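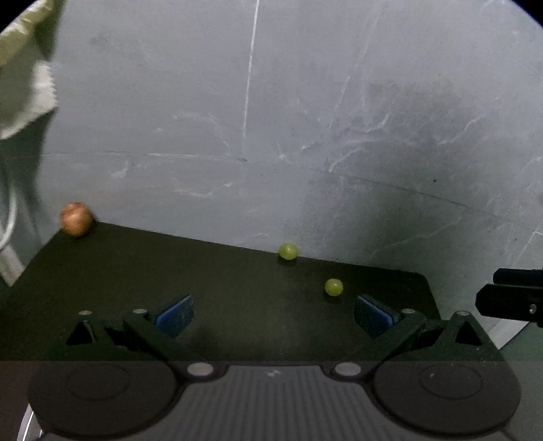 The Hukus hand gripper with two grapes on the table. Photo: Grallitz

Grallitz opens orders for Hukus, a gripper you teach with by hand

I've been wanting to write this one for a long time, so forgive me if it runs on a bit for a press release! From June, Grallitz is taking orders for Hukus, our hand-held gripper kit for people who want to teach a robot to handle small, soft, awkward things and who don't have a robot sitting free all day to do it with.

I'm Nia Jarman, and I look after the kits side of the business (which means I pack a lot of boxes). Hukus has two black fingers, each with a blue pad at the tip. You hold the body, close the fingers on whatever it is you want picked up, move it where it needs to go and let go again. A camera on the tool records the whole thing. Do that enough times and you have a set of demonstrations your arm can learn from, and you've never had to book time on the arm itself.

We start everybody on fruit. Grapes are a wonderful test - they roll, they squash, and they're small enough that a clumsy approach shows up straight away in the recording. When I run a first session I put a couple of green ones on a plain table and let people get on with it. Most go in far too fast the first few times. After half an hour they've slowed down and stopped stabbing at things, and the recordings start to look like something you'd want a machine to copy.

The finger design came from Cledwyn Ruddock, whose workshop, Ruddock, makes the linkages for us. Cledwyn went through 14 versions before he was happy with how the tips come together, and I have most of the rejects in a drawer.

"The early ones pinched at the very end of the pad, and you'd get a grape shooting off across the bench," Cledwyn told me when I asked him for something to put in this release. "I wanted the fingers to settle against the fruit. Version nine was close, but it was stiff, and your hand got tired of it before lunch. The one we're shipping is the first I'd be happy to use all day."

Our first customer is Trirnent, a fruit packing business that has been using Hukus to get a mixed-tray line going. Their project lead, Sólveig Þórarinsdóttir, took 12 kits and handed them out to the people who already pack by hand, which I thought was a lovely way to do it. Between them they recorded 3,000 picks.

"Our packers know how to hold a grape, and they were better at this than any of the engineers, me included," Sólveig said. "The part that took us longest was agreeing on what counts as a good pick. If somebody fumbles and then recovers, do you keep it? We kept some of them in the end and I'm glad we did. I would have liked a clearer page on that in the manual."

Fair enough, and she's getting one! Heledd Kneath, who writes our guides, has added a section on sorting your recordings, with Trirnent's notes as the starting point. It goes out with every new kit, and anybody on the trial can ask us for a copy.

So, what do you get? Each order has the gripper with its fingers already fitted, a spare set of pads, a charging lead, a carry case and the printed guide. The recording software comes with it, and you can export your sessions and use them however you like. We don't keep a copy unless you ask us to look at something for you. A matching set of fingers for your robot arm is sold separately - do talk to us before you order those, as the mounting plate depends on the arm you have.

There are a few things Hukus isn't great at yet. Anything wide, like a melon, is beyond the reach of the fingers, and very wet fruit can slide on the pads. Cledwyn is working on a wider set and I'll write again when I've had a go with them.

If you'd like to try before you buy, we lend kits for 30 days. You pay the postage back and that's all. Prys James runs the loans and will also set up a video call for your first session, which I'd really recommend, even if you're the sort who never reads instructions (I am). Mornings before 11 a.m. are the easiest time to catch him.

For loans, orders and prices, ask for Prys James at Grallitz. For press questions, more pictures or a chat about grapes, ask for me, Nia Jarman.

Notes for editors

Grallitz designs and sells hand-held tools for recording robot demonstrations. Hukus is its first kit for food handling. The finger linkages are made by Ruddock.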